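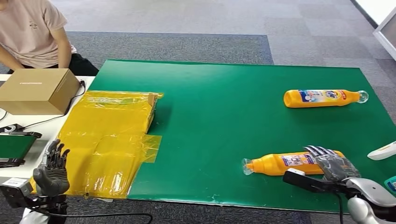
I finally got round to the open day at Castine, the old studio lot outside Kistatdale where they film the fantasy series Naduten. Doors opened at 9 and I was there with 30 other people in the drizzle, most of them in better cloaks than mine!

The throne hall is tiny. On telly it goes on for miles, but you could cross it in nine steps – the rest gets added later, apparently. The costume store was my favourite bit (so many boots, and they all smell of shoe polish). We got almost two hours in there and I still had to be herded out.

Our guide wouldn't be drawn on the Mansour spin-off, though she did go a bit pink when someone asked if the harbour set was staying up after September. I'm taking that as a yes.

Tea in the canteen was decent, parking was muddy, and the gift shop only had mugs left. I bought a mug. They're doing another open day in spring and I've already put my name down.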